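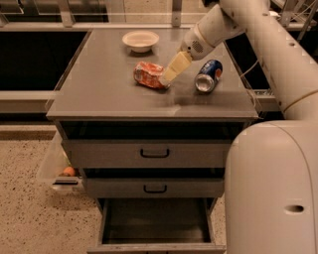

Figure 4. Three-drawer cabinet, bottom drawer fully open. Closed drawers above.

Section 4: Daily Use and Care

This section covers the tabletop, the drawers and routine cleaning of the Milar three-drawer cabinet. Assembly is in Section 2. Read the cautions before you load the drawers for the first time.

4.1 Before you begin

Check that the cabinet stands level. Set an empty drawer halfway out and let go of it. If it rolls in or out without being touched, go back to Section 2 and adjust the feet. A cabinet that leans forward will let its drawers creep open, and a loaded drawer creeps faster than an empty one.

If your cabinet was supplied with the Rolari caster kit, lock the front casters before opening any drawer. Press each lock lever down with your foot until it clicks. To release it, lift the lever with your toe. Don't move the cabinet by pulling on the drawer handles.

CAUTION: Open one drawer at a time. With two loaded drawers pulled out, the cabinet can tip forward.

4.2 Opening and closing a drawer

1. Stand in front of the cabinet with enough floor space for the drawer to come all the way out.

2. Take hold of the handle at its center and pull straight toward you. Pulling from one corner makes the drawer bind on its runners.

3. Keep pulling until you feel the stop. The bottom drawer should be opened to the stop when you load or unload it, so that you can see to the back.

4. To close, push the middle of the drawer front with a flat hand. Use light, steady pressure for the last part of the travel.

Note: A drawer that stops short is usually blocked by something that has fallen behind it. Do not force it. Remove the drawer as described in 4.5 and clear the space.

Keep fingers clear of the top edge of the drawer front. The gap between one drawer and the next is narrow.

4.3 Using the tabletop

The tabletop is a flat work surface for light items such as dishes, snacks and cans of soda. It is not a step or a seat.

1. Wipe the surface before first use. A thin film of oil from the factory may still be on it.

2. Place bowls and open containers toward the back, away from the edge you work from. A shallow bowl with a small foot can slide if the surface is greasy, so wipe the foot as well.

3. Stand cans upright if they have been opened. A sealed can may be laid down for a short time, but it can roll if the cabinet is bumped or moved.

4. Clear everything off before you unlock the casters.

Bags of chips and other snacks can go straight on the surface. Salt and crumbs won't harm the finish if they are wiped away the same day. Left longer, salt will draw moisture and may leave dull spots.

CAUTION: Do not place hot pans on the tabletop. Use a trivet with feet. Heat damage to the finish is not covered by the warranty.

Power cords and other cables should not hang where a drawer can catch them. Run them down the side or the back of the cabinet and leave enough slack for it to be moved a short distance.

4.4 Clearing items into a drawer

Many owners keep snacks, drinks and small dishes in the cabinet and bring them out onto the top as needed. The steps below are for putting them away again.

1. Open the drawer you want to use before you pick anything up. 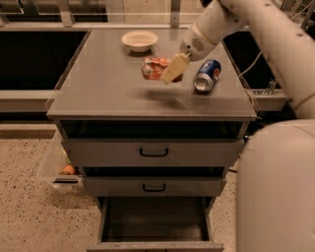 2. Start with whatever is nearest the front of the tabletop and work toward the back. Reaching over a can to get to a bowl is how most spills happen.

3. Squeeze the air out of a part-used bag, fold the top over and clip it. Lay it flat in the drawer. Full bags should go in last, on top of heavier things.

4. Lay sealed cans on their sides, pointing front to back. Set crosswise, they roll against the drawer front each time it is closed.

5. Empty and dry bowls before putting them in. Nest bowls of the same size, with a paper towel between them if the glaze scratches easily.

6. Check that nothing stands higher than the side walls. Close the drawer slowly the first time and listen for scraping.

Put heavier items in the bottom drawer. Use the top drawer for things you reach for often, and keep its load light.

Note: Never put an opened can in a drawer, even an almost empty one. Soda that runs into the runners dries sticky and is hard to remove.

4.5 Removing a drawer

You will need to do this for cleaning and to reach anything that has dropped behind.

1. Empty the drawer.

2. Pull it out to the stop.

3. Find the release tab on each runner. Press the left tab down and the right tab up, both together.

4. Hold the tabs and draw the drawer forward until it comes free. Support the weight from below.

5. To refit, line up both runners and push the drawer in until it clicks on both sides. Open and close it 2 times to check the travel.

If only one side clicks, take the drawer out and start again. The Trevor replacement runners fit all three drawers and are sold in pairs.

4.6 Cleaning

Wipe the outside with a soft cloth and warm water with a drop of dish soap. Dry it right away. Pay attention to the front edge of the tabletop and the backs of the handles, where grime collects.

For sticky spills inside a drawer, lay a damp cloth over the spot for up to 17 minutes, then wipe. Repeat if needed. Do not scrape with a knife.

Do not use steel wool, scouring powder or cleaners that contain bleach. For scratches that go through to bare metal, apply Hullen touch-up paint in gray with the small brush in the cap. Let it dry overnight before putting anything on it.

Once a year, wipe the runners with a dry cloth and add a little silicone lubricant. Cooking oil should not be used.

4.7 If something is wrong

Drawer hard to open: check that the cabinet is level and that the drawer isn't overfilled.

Drawer won't stay shut: look for an item caught behind it, then check the feet.

Handle loose: tighten both screws from inside the drawer front with a Phillips screwdriver.

Cabinet rocks: make sure all feet or casters touch the floor.

Section 4 revised 31 May 2020 by Ynyr Edwards. For spare parts, see Section 5.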